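Worktop Materials in Shared Student Kitchens
Project report by Dorota Adamczyk and Negin Babaei

1. Aim
The project compared how residents of Melberg and Golside halls rate their kitchen worktops. Questionnaires were handed out in December and 19 were returned.

2. Findings
Residents of Melberg preferred dark, patterned surfaces, as crumbs and marks were less noticeable on them.

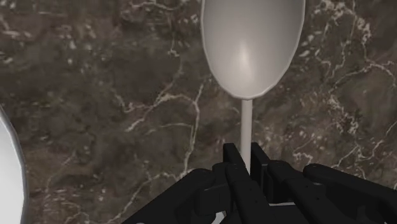

Figure 1. White spoon against dark brown marble with pale veins.

Four respondents found dark worktops gloomy in the evening. Almost 30 per cent asked for better lighting above the cooking area.
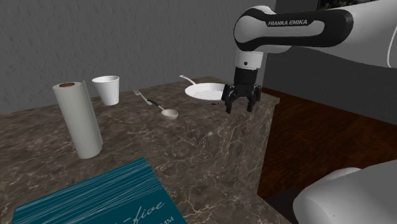 Figure 2. Veined countertop with a white frying pan.

3. Further work
Bralness hall did not take part and should be included in any later survey.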